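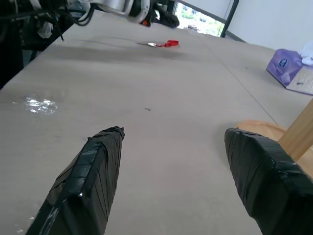

Burkport has put its entire city budget online, line by line, and residents are already digging in. The new open spending portal went live on 2020-07-20 after a trial in June, and more than 200 people signed up for the opening session, a huge turnout for a city this size! Anyone can now look up what was paid, to which supplier and by which department, right down to small purchases such as office supplies and a long beige table with a seam across the top.

"I've been asking for this for years, and I spent my whole lunch break clicking through road repairs," said Bushra Usmani, who runs the neighborhood group Open Burkport. "I found our street in two minutes. I was thrilled."

The portal was built by city staff with help from Sellesa, a local software firm, and covers the last 8 fiscal years. Records can be downloaded as spreadsheets, and a comment button next to each contract sends questions straight to the department responsible. Departments have ten working days to reply, and both the question and the answer stay public.

City clerk Angeliki Panagiotou said the older records took the most work. Many existed only on paper, and her office typed them in over the spring. A few contracts from the harbor department are still missing and should be added before the fall.

Neighboring Stunham is watching closely. Council member Talha Sial came over for the launch and wants his own city to use the same code, which Burkport is sharing free of charge.

The next open session is planned for the main library, with evening hours for people who work during the day. Sign-up is free through the clerk's office, and Spanish-language help will be available.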